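Flood alert thresholds: request for members' views
Wotum Weather and Flood Forum — General discussion

Leka_Observer
Posted May 4, 2026
Members will be aware that the flood alert for the lower Jaltex was issued after the lane at Grillis was already under water. The alert is tied to the gauge at the weir, which is upstream of the point where the side stream joins. I should like to propose that the forum write to the flood office and ask for the trigger level to be lowered.

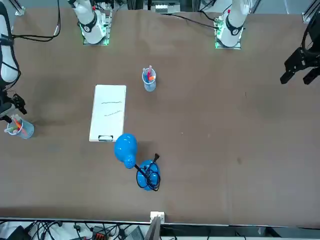 The letter would ask for a second trigger based on rainfall over the hills, so that residents have at least two hours' notice. I would be grateful for comments before a draft is prepared.

Jaltex881
I cannot support the proposal in its present form. A lower trigger would have produced 18 alerts over the winter, and only five of those would have been followed by water on the road. Residents stop reading alerts that come to nothing.

weirside
With respect, the previous contributor is counting roads only. Gardens and outbuildings at Grillis flood well before the lane does. The rainfall trigger is a separate matter and deserves support.

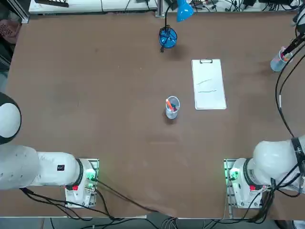 Reading time: 2 minutes

Leka_Observer
I accept the point about repeated alerts. The draft could ask for the rainfall trigger alone and leave the river level as it stands — provided that the wording of the first message is made plainer.

Jaltex881
That would be acceptable to me. I would still ask that snowmelt be mentioned, as the thaw was a large part of the trouble and a rain gauge will not record it in time.
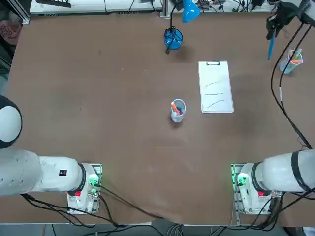
Is a flood alert the same as a flood warning?
They are different: an alert means that flooding is possible and residents should prepare, while a warning means that flooding is expected and they should act.

weirside
The letter should keep to those two terms throughout. The last one used "notice" for both, and the reply we received dealt with the wrong one.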